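Meltach：出院伤口护理说明单语料（中文部分）
README 与数据卡

先说不建议拿它做什么

如果你是来找一个能训练“医疗文本易读性打分器”的数据集，请先读完“标注”一节再下载。已经有人这样用过上一版，报出来的结果很好看，我不太信。原因写在后面，简单说就是：标签里有相当一部分反映的是标注人当时觉得这句话顺不顺，和病人回家以后照不照做得对，没有人验证过关系。

Meltach 收的是病人带回家的那张纸：伤口缝合以后怎么洗、怎么换药、什么时候拆线、什么情况要回来。中文部分共463份，每份是一张单子的全文，不论长短。有的只有四五行，有的正反两面印满，还附一张饮食禁忌表。禁忌表我们保留了，尽管我对其中大半内容抱有怀疑（酱油会让疤变黑这一条，出现得之频繁令人沮丧）。

语料里没有病历，没有患者信息，没有医生签名。有些单子上原本有手写的姓名和床号，转录时已经去掉，去掉的位置用方括号加“已删”标出。如果你发现漏网的，请先写信，别在公开的问题区里贴原文。

目录结构

texts/ 每份单子一个纯文本文件，UTF-8，换行保持原单的换行
labels/ 句级标签，制表符分隔
double/ 双人标注的部分，两人的标签分列两栏，未合并
terms/ 术语对照表，见“术语”一节
notes/ 标注过程中的零散记录，没有整理，有些句子只有写的人看得懂
CHANGES 变更记录
LICENCE 许可文本，以该文件为准，本页的转述不作数

文件名由来源代码和流水号组成，流水号不代表时间先后。曾有使用者按流水号画了一张“说明单语言逐年变简单”的图，图已经撤回，我提一句是免得再有下一张。

字段说明

sent_id：句子编号，在同一份单子里唯一，跨单子不唯一。合并表格时请连同文件名一起作键。这个设计不好，但改了会破坏上一版的引用，所以留着。

text：句子原文。错别字不改。“折线”写成“拆线”的反过来也有，一律照录。标点也不改，所以你会看到一逗到底的段落，切句工具在这种地方表现很差。

split_by：切句方式。取值为 auto 或 hand。auto 是用 Jalura 切的，hand 是人工改过的。Jalura 在新闻文本上的表现我没有意见，在说明单上它经常把“如有渗血、红肿、发热”后面的动作和前面的条件切成两句，于是条件句没有了下文，动作句没有了前提。我们改了看见的，没看见的大概还在。

label：句子标签，共5类，见下。

who：动作由谁来做，取值为病人、家属、医护、不明。“不明”占得多，这本身是一个值得看的现象，中文省略主语，单子又爱用“应予更换”“需及时处理”这样的句式，读的人很难知道该自己动手还是该等护士。

when：时间表述的原文片段，不做归一化。上一版归一化过，把“过几天”写成了一个具体的天数，这件事我至今觉得丢人。

conf：标注人自评的把握，高、中、低。请不要把它当概率用。

标签定义

一、动作。要求读者做一件事。“保持敷料干燥”算，“敷料应保持干燥”也算。

二、禁止。要求读者不做一件事。“暂勿沾水”算。“不宜过早沾水”我们也归到这里，但其实它没有说什么时候可以。

三、观察。要求读者看、摸、闻、留意。没有说看到以后怎么办的，也归这里。

四、回诊条件。说明什么情况下要回来或打电话。

五、其他。解释、安慰、广告、口号、落款。

广告归在“其他”里，有人反对，认为应当单列。我同意它们值得单列，只是在标注中途才发现有那么多，已经来不及改指南。“祝您早日康复”也在“其他”里，它和祛疤膏的推销词共用一个标签，这很荒唐，用的时候请自己再分一遍。

颜色与外观的表述

本语料里争议最大的是“观察”类，而“观察”类里争议最大的是颜色。单子上写“微红”“潮红”“红肿”“颜色加深”“发白”“苍白”，极少有一张说清楚是和什么比。和昨天比，和另一只手比，还是和一般人的皮肤比？标注指南最初要求给每个颜色词打一个严重程度，试了一轮就放弃了。两位标注人在这上面分歧太大，讨论记录在 notes/ 里，读起来像两个人在描述不同的单子。
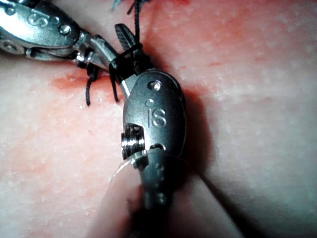
“微红”这个词到底能不能让读者做出判断，我认为现有材料回答不了。支持的一方说，病人对自己的皮肤最熟，写“微红”足够了；反对的一方说，同一处皮肤从一侧看到另一侧，本来就深浅不一。我倾向后者。拿上面那块浅色的组织垫来说，右边是偏白的淡粉，往左、往上渐渐泛出红晕，表面还散着许多细小的白点，要在它上面指出“从哪里开始算微红”，我是指不出来的，而且它已经比任何一张单子的文字清楚多了。单子里有一句“周围皮肤呈淡粉色为正常，发红为异常”，标注时两位都给了“观察”，把握都填了“高”。我在复核时把它翻出来看了好几遍，仍然不明白淡粉色和发红之间那条线画在什么地方。标签没有改，因为按指南它确实是“观察”，问题出在指南只问句子在要求什么，从不问这个要求能不能完成。

与颜色相邻的还有质地词。“发硬”“发胀”“有波动感”“起小疙瘩”，其中“波动感”是检查者的术语，出现在给病人看的纸上，我们没有找到任何一张附带解释。“小疙瘩”倒是通俗，可它在有的单子里指线结，在有的单子里指毛囊炎，在一张单子里两种意思先后出现。terms/ 里对它的处理是两个义项都列，不指定默认义项。

如果你要做的是颜色词抽取，texts/ 够用。如果你要做的是颜色词和临床结果的关联，这里没有临床结果，请去别处。

来源与收集

材料分三条路进来。第一条是各机构自己放在网上供下载的单子；第二条是参与项目的人向医院索取的空白单；第三条是从扫描件转录的，共40份，字迹和扫描质量参差不齐。扫描件原图不发布，原因是背面透出来的字有时能认出内容。

这几条路都偏向愿意把单子拿出来的机构。一家医院若觉得自己的说明单写得见不得人，它不会上传，也多半不会给。所以凡是用本语料说“目前说明单质量总体如何”的，结论一律偏乐观，偏多少我不知道，也不相信有人能从这份数据里估出来。

地区分布不均匀。繁体单子收了一小部分，没有转成简体，在元数据里标为 hant。粤语书写的单子很少，标为 yue，很可能不足以支撑任何统计。方言词没有统一，“创可贴”“胶布”“OK绷”各是各的。

还有一类材料收进来又拿掉了：诊所公众号上的图文。它们写得往往比医院的单子活泼，也更好懂，但我们弄不清是谁写的、给谁看的、有没有人真的带回家。有人为此惋惜，说正好可以作对照。作对照要先知道它是什么。

关于 Győri 清单

早先有一份叫 Győri 的清单，是本项目的前身，只有条目没有全文，在几篇课程报告里被当成语料引用过。Meltach 收录了其中能找到全文的条目，编号对应关系在 CHANGES 附表里。请不要把两者的条目数加在一起当作总量，重叠的部分很多。

Győri 清单里的“难度”一列，我们没有带过来。那一列是清单编者凭印象写的，没有指南，也没有第二个人看过。它偏偏是最常被引用的一列。

术语

terms/ 里的对照表原本是副产品，是为了标注时查同义词才建的。后来下载它的人比下载正文的还多，我对此有些不安，因为它的编法很粗。每一行有：原词、出现的文件、我们认为的通俗说法、备注。“我们认为”三个字请认真对待。

器械名是表里最乱的部分。说明单本来不必提器械，病人回家又不用它，但仍有不少单子要写“使用持针器缝合”“以血管钳夹闭”，似乎写上去显得郑重。同一样东西在不同单子上叫持针器、持针钳、针持；镊子有时写成“夹子”，而“夹子”在另一些单子上又指皮肤钉。对照表只能把它们摆在一起，哪两个真正等同，标注人没有资格裁定，我也没有。
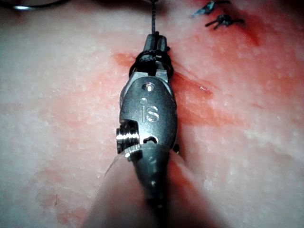 给器械名配插图，是审阅意见里提得最多的一条，理由是看了图自然就懂。我对这个理由保留意见。病人看插图时认的是最显眼的东西，未必是写单子的人想让他认的。比方眼前这件深灰色的金属器械，最容易被读出来的是圆鼓鼓的壳体上那两个凸起的字母“IS”，再往上有一个小圆点和一枚发亮的圆销钉；顶端两片窄窄的钳口合拢着，恰恰要看钳口才谈得上它是夹什么的，可合拢的时候，内侧长什么样看不到。一个没受过训练的人凭这些能说出“持针”两个字吗？我怀疑。他更可能记住字母。所以对照表这一版依旧只有文字，谁要加图，请先拿几张单子去问问真正的读者，把问的过程也写出来，再来谈图有没有用。

药名和敷料名的问题小一些，包装上有字，单子和包装对得上就行。对不上的也有，单子写通用名，包装上大字是商品名，老人拿着两样东西来回看。这类情况在备注栏写“名实不符”，是标注人自创的说法，容易误会成药是假的，没有这个意思。

时间词在表里另起一页。“术后三天”从哪一刻算起，单子之间不一致，有的把手术当天算作第一天，有的不算，绝大多数不说。“隔日”在北方和南方的读者那里会不会有两种理解，我们听人讲过，没有查证，表里没有写。“一周左右”原样保留。“待医生通知”也归在时间词里，虽然它对等电话的人毫无帮助。

“缝”与“线”的几种写法

这一节原来是 notes/ 里的一段，因为来问的人多，挪到这里。

“拆线”在本语料里出现的范围比想象的宽。皮外缝线要拆，单子上写“拆线”；皮内可吸收线不拆，单子上常常照写“拆线”，后面再用小字补一句“如为可吸收线则无需拆线”。病人怎么知道自己用的是哪一种？少数单子留了勾选框。勾选框在空白单上当然是空的，我们无从知道实际有没有人去勾。标注时这类句子给“动作”，who 填“医护”，把握多为“低”。

“缝线外露”是另一个麻烦。有的单子把它列在回诊条件里，有的列在“属于正常现象”里。两边大概都对，说的是不同的线，不同的日子，可单子上没有写是哪一种。机器把这两句判成互相矛盾，人也会。有一篇拿本语料做矛盾检测的文章把这种情况算作“医疗错误”，我认为过头了，它只能说明文字不够用。

线结一般写作“线头”。“勿剪线头”和“线头可自行剪除”在语料里都能找到。读者若想看伤口边上线结通常的样子，单子里几乎没有图；少数几张画了简笔画，画成一排十字，和鞋带差不多。简笔画没有转录，只在元数据里标了 has_drawing。

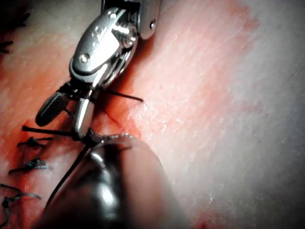 Emlyn Voyle
Meltach 语料维护人，本数据卡执笔

标注

标注由 Hòa Bùi 和我分头完成。Hòa Bùi 学的是护理，我学的是语言学，这个搭配听起来互补，实际效果是两个人在同一句话里看到的东西常常不一样，而且各自都很有把握。她看到“适当活动”会知道大概指什么，于是觉得句子清楚；我不知道，于是觉得句子含糊。病人更接近我们中的哪一个，我以为是我，她以为要看科室。这件事没有结论。

双人标注只做了20份。这个数目太少，我写在这里是为了让人在引用一致性之前先看到它。本页不提供一致性系数。算是算过的，数值还不错，但“其他”一类占的比重大，又好判，把整体拉高了；单看“观察”和“回诊条件”，两栏对不上的地方很扎眼。double/ 里两栏都在，谁需要系数，请自己按类别算，并且把按类别的结果一起报出来。

其余单子都是一个人标、另一个人抽看。抽看没有固定比例，忙的时候少看，闲的时候多看，这不是一个像样的流程。抽看时改动的标签没有留下痕迹，下一版会留。

指南在标注途中改过。最初“禁止”不包括“尽量不要”，后来包括了。改之前标过的单子理应回头重标，我们重标了能想起来的。如果你发现“尽量避免”在一处标为“禁止”，在另一处标为“其他”，多半就是漏掉的，欢迎报告。

关于可读性分数

上一版附过 Broltano 分数，这一版删了。好几个人写信来问，统一回答在此。

Broltano 是按句长、字频和专业词比例算的一个综合分。在本语料上，分数最“好读”的一批单子里混着这样的：“多休息。忌口。有事来院。”句子短，字都认识，没有一个专业词，分数漂亮极了。什么叫有事？忌什么口？相反，一张把发热到什么程度该打哪个电话写得明明白白的单子，因为句子长、有单位、有科室名称，分数很难看。

有人说这是极端例子，平均下来还是有用。可能吧。我没有看到谁拿出过证据，说分数改善之后，回家的人少做错一件事。在看到之前，我不想替它背书，也不想让它作为一列安静地躺在表里，因为凡是躺在表里的列，总会有人拿去做回归。

分数的计算方式是公开的，需要的人可以自己跑。请在文章里写明是自己跑的，别写“Meltach 提供”。

已知问题

来源代码为 K 开头的几份单子疑似互为抄本，只改了医院名。没有去重，理由是抄来抄去本身就是说明单的真实状况；但做训练集和测试集划分时，请务必按来源分组，否则测试集里会有训练集的原句。上一版有人没有分组，得到的准确率高得可疑，后来自己也承认了。

全角半角混用。日期格式混用。括号有开无合。均未修。

有几份单子的正反面顺序可能颠倒了，读起来先是回诊条件后是问候语。无法确认，保持收到时的顺序。

“家属”标签偏少。中文单子经常在一句里先对病人说，再对家属说，不换主语。我们按句首判断，所以后半句的家属被吞掉了。凡是研究照护者负担的，who 字段不可靠。

儿科单子几乎全是写给家长的，却仍然用“患儿应避免抓挠”这样的句式，动作由谁来做？标注时填了“病人”，后来觉得应当填“家属”，两种都有。

表格内容转成纯文本后，行列关系丢失。换药日程表受损最严重。请不要从 texts/ 里还原日程。

繁体单子里的“傷口”与“瘡口”未作区分。

常见的请求

“能不能给一个清洗过的版本？”暂时没有。清洗要先决定什么算脏，而本语料里最值得研究的恰好是那些别人会洗掉的部分：错别字、不通的句子、印在角落里的广告。

“能不能给英文对照？”不提供。曾用机器翻译试过，“忌口”译出来是闭嘴。

“能不能标出哪些说法没有依据？”我们没有这个能力。忌酱油、忌发物、忌吹风，我个人一个都不信，但个人不信不能成为一个字段。需要临床背景的人来做，并且要写清楚依据查到哪一步为止。

“我们想用它生成新的说明单。”许可上不禁止。我的看法是，用这些单子训练出来的东西，会很流利地写出“如有不适，及时就诊”，因为语料里到处都是这句话。它已经不缺了。生成的文本在交给任何一个真正的病人之前，应当由懂伤口的人逐句看过；只在本语料上跑个分不算看过。

“可以用在课堂上吗？”可以。让学生两人一组重标一份单子，然后比一比，是我知道的最省事的用法，比读这页数据卡管用。

插图的使用

数据卡里的图不属于语料，不在许可所覆盖的文本范围内，请勿与 texts/ 一起再分发。

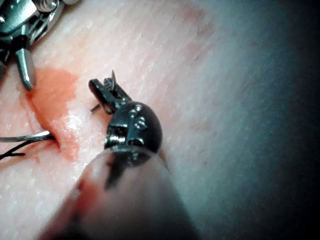
图：短小的深色金属钳口与圆形腕关节，背景为浅色带纹理的仿组织表面。

伦理与风险

单子本身是公开发放的印刷品，风险较低，但并非没有。来源代码虽然匿名，熟悉当地医院的人看到特有的科室名称和食堂位置，仍可能认出是哪一家。科室名称我们换过一部分，食堂没有换（当时没有想到）。请不要做排名，也不要做“最差说明单”之类的榜。写单子的人多半是值班间隙里被指派去写的护士，署名的是科室，挨骂的是她们。

有机构要求撤回时，我们会撤，并在 CHANGES 里只写编号，不写理由。已下载的副本管不着，只能请使用者定期对照。

另有一层风险是读者误用。偶尔有人从搜索引擎进来，把 texts/ 里的文件当作就医指导读。这里的单子有旧的，有互相打架的，有我们怀疑写错了的，全都照录。正在护理自己伤口的人，请问给你处理伤口的地方，不要问语料库。

变更摘要

四月的一次更新删去了 Broltano 分数，恢复了 when 字段的原文，合并了 Győri 清单中可找到全文的条目。
其后补录了若干扫描件，修正了由 Jalura 切断的部分条件句，split_by 已相应改为 hand。
本次更新只动了本页和 terms/，正文与标签未变。哪怕只引用术语表，也请注明版本，表里的“通俗说法”一栏改动不小。
本页更新于2020年8月16日。

引用

请引用为：Voyle, E. 与 Bùi, H.，Meltach 出院伤口护理说明单语料（中文部分），并附所用版本号。若只用了 double/ 目录，请写明，别用全库的名义报那一小部分的结果。

联系

报告标签错误时，请给出文件名、sent_id、原标签、你认为的标签，以及你为什么这样认为。只写“标错了”的，我们也会看，但往往看不出错在哪里，最后维持原样。

Hòa Bùi 负责与护理实务有关的来信，其余由我回复。隐私问题优先处理，术语问题按收到的先后处理，索要可读性分数的来信会得到本页的链接。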